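Killix Hand-Held Grippers: Set-Up Guide
Section 4: Getting the pair ready for the table

15 March 2019
By the Hiser bench team

This section takes you from two bare grippers to a pair that opens, closes and reports correctly. It's our favorite part of the guide – once both hands are reading well, the whole table starts to feel like a place where things get done. You will need the hex key from the Strickland kit, a lint-free cloth and one light object with straight sides.

4.1 Before you plug anything in

1. Lay both grippers on the work surface with the mounting plates facing up. Try each screw in the plates with the hex key. Snug is enough.

2. Work each pair of fingers open and closed by hand. The travel should feel even all the way through. If one side drags, wipe the slide with the cloth and try again.

3. Look at the inner edges of the fingers. Small nicks are normal on a pair that has seen some use, but replace any finger with a crack running across it.

CAUTION: Never pry the fingers apart with a tool. The slide bends easily and can't be straightened.

4.2 Cables

4. Connect the left gripper first, then the right. The software numbers them in the order they come up.

5. Leave a loose curl in each cable near the hand and let the rest drop toward you. The standard cable is 183 cm long, plenty for a full reach across most tables.

6. Keep plugs and power strips outside the space where you'll be standing or moving your feet.

NOTE: If both grippers show up as "left," unplug the two of them, wait for the light to go out and repeat step 4.

4.3 Zeroing and the first reach

7. Open both grippers fully. Each readout should settle at 2,337. Press Store.

8. Clear the work surface and set your test object well out in front of you. A clear glass container makes a great second test once you've had some luck with something solid.

9. Bring both grippers back to the near side of the table, fingers open and facing inward. Hold still until the tone sounds.
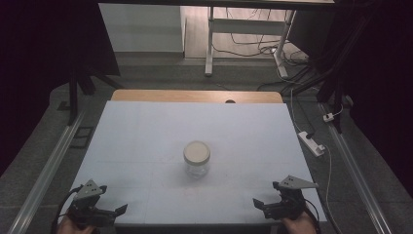
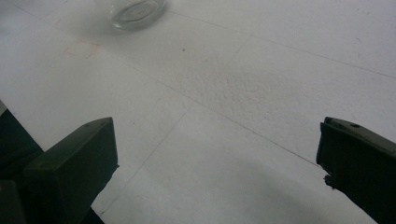

A user at Pleltport wrote to us that step 9 was the one they kept rushing. They had been storing the zero with one hand already moving, and the right readout drifted all afternoon until they went back and waited for the tone. They also asked us to say plainly that both hands have to be still, so please consider it said!

10. Reach out with one gripper, close gently on the object, lift it a little and set it down. Repeat with the other hand.

11. Open fully again and check the readouts. A difference of 2 or less from the stored value is fine. Anything more, go back to step 7.

CAUTION: Stop closing as soon as the object is held. The fingers will keep going for as long as you squeeze, and thin glass can break.

4.4 Looking after the pair

Wipe the fingers after each session and check the plate screws weekly. The slide takes one drop of light oil every June – don't be tempted to add more, as extra oil picks up dust. Spare fingers are sold in matched pairs, and both should be changed together. After any change of fingers, repeat 4.3 from the start.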